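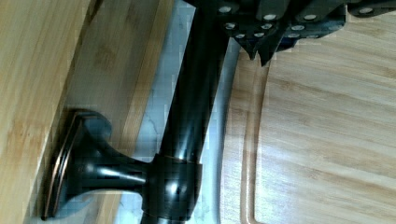 About the Jastberg School of Home Cooking

The Jastberg School offers evening and weekend instruction in everyday cooking to adults of all levels. The school was founded by Akinyi Lema, who remains its director, and moved to its present building on Magaña Street in August 2019. Enrollment is limited to 13 students per class.

Our main program, the Drellow Course, covers knife work, stocks, bread, and the planning of a week's meals. It runs for 31 class hours. Students who complete it receive a certificate and may apply to the advanced course in baking.

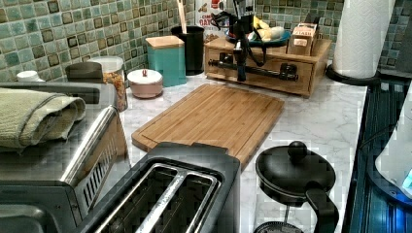 Countertop with toaster, toaster oven, and bamboo cutting board.

Instruction is led by Imani Rashidi, head of teaching. All recipes are tested twice before they are taught - once by staff and once by a former student.

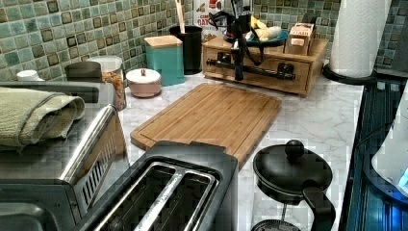

Green mosaic tile behind the marble-patterned counter.

The school also keeps a lending library of 400 cookbooks, open to current and former students. Books may be borrowed for three weeks.
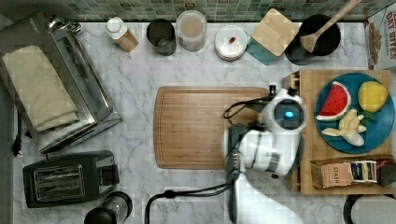 Tuition assistance is available through the Peltareck Fund. Applications are reviewed before each term, and applicants are notified by mail.

200 shares | 3 comments

Dolores: Is the bread unit offered separately?

T. Whitcomb: Took Drellow last spring. My soups are much better.

Bea: Do former students pay to use the library?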